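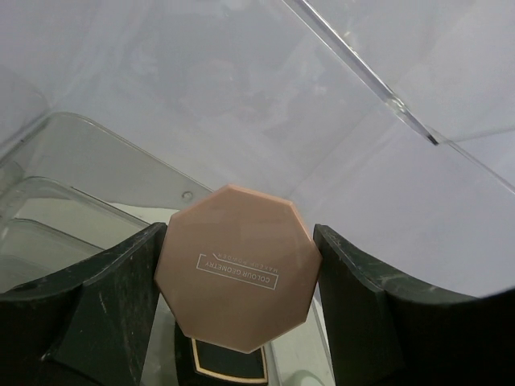
Rurkamik: a dressing-table tidying arm, built in a shared workshop

README for the October snapshot

Rurkamik is a small tabletop arm that picks up cosmetics and puts them back into clear organisers. It was built over one long summer on a bench at Zasside, the shared workshop, by people who own very little make-up between them and have now bought a great deal of it. This folder holds the recordings, the gripper files and enough notes for you to repeat our mistakes in a different order.

What's in the folder

episodes/ — one subfolder per recorded pick, 1,285 in all
gripper/ — printable finger parts and the wrist camera bracket
calib/ — camera calibration, with the old one kept in calib/old for sentimental reasons
tools/ — playback, trimming and a script called fix_times.py that you should run once and only once
notes/ — workshop log, typed up by Nandini Kulkarni from a notebook with tea on it

Each episode has a wrist video, joint positions, finger opening and a line of text saying what the person driving was trying to do. The text was typed by whoever was driving, so spelling varies. "Compact", "powder", "pink thing" and "octagon" may well be the same item. There is a lookup table in tools/names.csv, which Elango Reddy keeps up to date when reminded.

How it was recorded

Everything was driven by hand. There is no clever policy in here picking things up by itself. One person moves a leader arm, the real one copies it slightly late, and both of you learn patience. The bench was set up with a white backdrop and clear plastic organisers, and items were shuffled between episodes.

The drivers were Elango, Nandini and Dale Petrenko. Dale's episodes are quicker and contain more swearing, but there is no audio track, so you'll have to take our word for it.

The items

There are 24 objects in the set, listed in notes/items.txt. Lipsticks are easy. Brushes are easy until they roll. Flat compacts are the reason the project took all summer, and the eight-sided pink one with COLOUR GEOMETRY on the lid deserves a section of its own.

It does well held on edge, with a finger either side. Get it a few degrees out and the fingers meet a corner instead of a flat, at which point it turns in the grip and you have a new and more interesting problem. The lettering makes a handy check on which way up it is, and plenty of the recordings have it upside down. We left those in. If your model reads labels, don't flip the video to make it feel better.

The fingers

Dark green, because that was the reel on the printer. The inner faces are curved and angled, which centres round things nicely and flat-sided things after some discussion. Ours are scratched and speckled all over by now and look as though they have been gardening. We have kept using the same pair, so the wear is part of the data. If you print fresh ones, expect them to look far too smart next to ours.

Print them solid. The first pair were mostly air and folded up on a jar of Namboodiri hand cream that Kavitha Thomas had left on the bench. The jar was fine.

Known problems

Clear plastic. The organisers are transparent, the tray is transparent, and the panel edges show up as a bright line or not at all depending on their mood. Depth guesses from the wrist view are poor near them. We tried putting tape on the edges, which worked very well and defeated the purpose.

Pale on pale. White backdrop, clear trays, soft light. It makes for pleasant viewing and rotten contrast.

Fingers in shot. The wrist camera sees its own fingers all the time. Mask them if you like; the mask in calib/ fits the current bracket only.

Clock drift. Episodes in batch 6 run a little ahead of their joint data. Run fix_times.py. If you have already run it, please see the word "once" above.

Labels. A dropped item should be marked "drop". Dale marked his as "set down briskly". The lookup table handles both.

Things people keep asking for

A version with the lids being opened: no. Kavitha tried it by hand with the leader arm and there is still powder in the shoulder joint.

Support for the Fetside controller board: partly there, in tools/fetside. It moves the arm. Stopping it is on the list.

Using it

Do what you like with the recordings, and say where they came from. The finger files are free to print and alter. Product names belong to whoever owns them, and none of those companies has anything to do with us or, as far as we know, has noticed.

Corrections to Gangadharan Salian, who looks after the folder and answers in the evenings after 6. Please include the episode number. "The one where it goes wrong" has been tried and does not narrow things down.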